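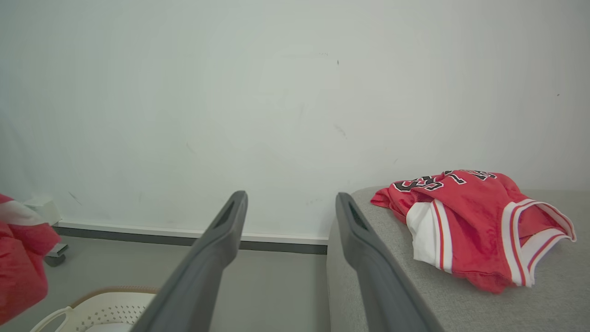 Fig. 1. Off-white wall with a few small specks and scuffs.

Section 4: Getting the wall ready for your Nemel shelf rail

I've put up four of these rails now (two at home, two at my sister's place in Clumdale), and the prep is the part I used to rush. Don't! Give it an hour and the rest goes quickly.

1. Wipe the wall down with a damp sponge and a drop of dish soap. Old scuffs can stay if the rail will cover them. I clean them off anyway, I can't help it.

2. Let it dry completely. I usually go make lunch.

3. Find your studs. I use the little magnetic finder from Tretov, but any finder will do. Mark both edges of each stud in pencil, then mark the middle.

4. Measure up 63 inches from the floor and make a light mark at the first stud. That height suits me, and the printed sheet says 62, so go with whichever you can reach comfortably.

5. Hold your level on the mark and draw a line across to the last stud. Floors wander, so please don't measure up from the floor a second time and join the dots. I did that on my first one and the mugs slid.

6. Tape the paper template along the line and poke through the hole marks with a nail.

Note: The long rail is 112 cm. The template is marked in centimeters on one side and inches on the other, and yes, I have used the wrong side.

Caution: Check for pipes and wires before you drill, and stop right away if the bit hits metal.

7. Sand any raised paint around the marks with 200 grit, then brush off the dust.

Leave the template up for now, you'll want it in Section 5 when the brackets go on.

Last updated 2/17/19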